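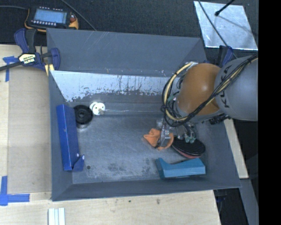

Figure 1. Picking cell with the gripper in the mixed-parts bin.

Evaluation of the Prevgate Bin Picking Kit
Student project report, Feb 27, 2023
Supervisor: Mitsuko Noguchi

1 Task

Our group was asked to review the Prevgate kit, a bin picking package sold by Clurance, and to say whether the lab should buy a license when the trial ends. The kit consists of picking software, a calibration target and a set of gripper finger blanks. The arm, the bin and the air supply are not included.

2 Setup

The bin is gray sheet metal with sloping sides, held at its corners with bar clamps. It was filled with parts that have little in common: a crumpled orange cloth, bent brackets in two shades of blue, a black wheel-like part, a white spool-like part and a black oval item. The manual recommends a single part type per bin. We ignored this on purpose – Rastogi, the repair shop that proposed the project, sorts returned goods and never has only one type.

Installation took longer than the manual claims. The calibration routine stopped twice with no error message, and we had to restart it from the first pose.

3 Test runs

We ran 600 pick attempts with the default settings and 100 more after changing the approach angle near the walls, 700 in all. An attempt was counted as good if the part was released in the tray outside the bin.

Cloth was the easiest item to grasp and the hardest to release cleanly. Long brackets leaning on a wall were often skipped, because the software rejects any grasp where the finger would pass close to the metal. The changed approach angle helped with these, but the cycle became slower. Worn, shiny spots on the bin walls were sometimes reported as parts.

4 Cost and support

The license is 3,000 dollars a year. Support answered by email, usually the next day. The competing Flikevden package is cheaper but had no driver for our controller, so it was not tested.

5 Recommendation

We recommend extending the trial to September and buying only if the wall clearance can be set per part. Cable routing on the arm should also be redone before the next group starts – the present loop hangs near the gripper.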